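Handcombe Floor Operations: Frequently Asked Questions

For staff on the recording floor and for staff transferring from packing and returns. Revised Sat 5 December. Replaces the June version.

Why is the company recording manual work?

The Brerkanska handling cells are programmed from recordings of people doing ordinary tasks by hand. Packing line 2 moves to these cells next year. Until then, and for a period after, the recordings are made in-house by employees.

Which jobs are affected?

Eighteen positions on packing line 2. No positions in returns, receiving or maintenance are affected in this phase. Each affected employee has been offered one of the following: a recording operator position, a cell attendant position, or a transfer to receiving at the same grade.

Is recording work paid at a different rate?

No. Recording operators stay on their existing grade. Time spent putting on, adjusting and removing equipment is paid time.

What does a recording shift consist of?

Operators work at separate stations on the open floor. Each station has a small set of household or packing items, and the task sheet states what is to be moved, stacked or set down. Tasks are short and are repeated with small changes in placement. Depending on the task sheet, the operator wears gloves and a backpack harness or uses the hand-held grippers. 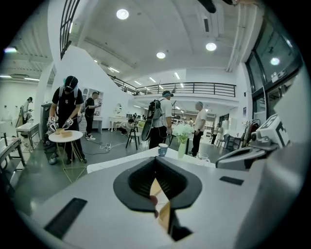
Recording floor, with a block-handling task at the left and a gripper in the foreground.

How long may the harness be worn?

No longer than 60 minutes at a time. The shift lead records start and stop times. An operator may remove the harness earlier at any point, and the recording is then closed as partial. Partial recordings are not counted against the operator.

Are there output targets?

There is a floor target of 2,000 accepted recordings per week. There is no individual target. Requests from a supervisor for individual counts should be referred to Graziella Donati in Personnel.

Why was my recording rejected?

Common causes are a hand leaving the field of view, an item dropped outside the work surface, and another person reaching into the station. Slow or clumsy handling is not a cause for rejection. Operators should not rehearse a task in order to look faster.

Can recordings be used to assess my performance?

No. Under the floor agreement, recordings go to the programming group under a station number. They are not released to line supervisors. Yasuo Ichikawa holds the access list and will show it on request.

What does a cell attendant do?

Attendants load the cells, clear jams and handle items the cell cannot pick. One attendant covers two cells. Training takes six days and ends with a practical check by Donnie Tosh. An attendant who does not pass may repeat the check once, then returns to the transfer list with grade unchanged.

Who do I report cables to?

Loose or crossed cables in a walking route go to the shift lead. Do not unplug or reroute them while a station is recording.

What happens when recording work ends?

The recording positions are funded through the end of the line 2 changeover. No decision has been made beyond that date. Staff will receive written notice of any change, and transfer rights remain open until then.

Where do I send other questions?

Floor procedures: Magnus Purves. Grades and transfers: Graziella Donati. Written questions may also be left in the box outside the Halliday room.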